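Please Keep Your Slides in Plain Text

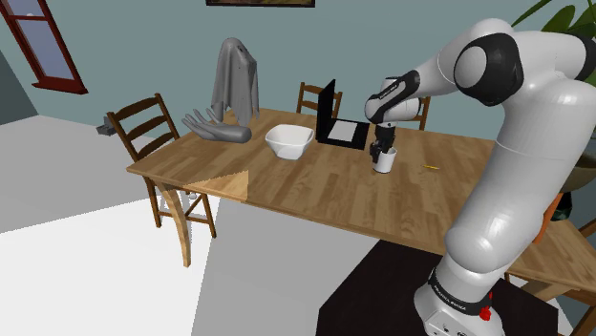
I prepare lecture slides for students since many years, and my opinion became stronger with every semester: the source of a presentation should be a plain text file. When the slides live in a text file, I can search them, compare two versions, and repair a mistake in one minute. When they live in a big binary file, I must click through everything and hope. Pictures are a different matter, and I have no objection to them. A rendered picture can be stored in a folder next to the text and called by its name. If I want a different picture tomorrow, I replace one file and compile again. The words around it stay where they were.

My colleague Dwayne Tillman does not agree with me. He says that students in Calloway have no patience for learning commands only to make a title bold. I understand his point. The first evening with LaTeX is not pleasant, and the error messages seem to be written for some other person. But he also lost a full chapter of slides in February, when his program was updated and all his formulas turned into empty boxes. He typed them again by hand, and it took him two weekends.

There is also the question of size. My complete course, with 397 slides, is a text file that I can send by email even from the slow connection in Brarkport. I tried to move the same course to Fudgate, the online slide service which our department bought. It accepted the text without complaint, but the numbering of equations was gone and I could not find any way to take my work out again except as screenshots. For me this was enough reason to return.

I do not ask that everybody must use LaTeX. Markdown with a small converter is good for most people, and Reginald Iwasaki teaches it to his first-year group in four short lessons. What I ask is that departments stop paying for tools which keep our own material locked inside. Before the next contract is signed, somebody should try to export one real lecture, with formulas and tables, and open the result on a different computer.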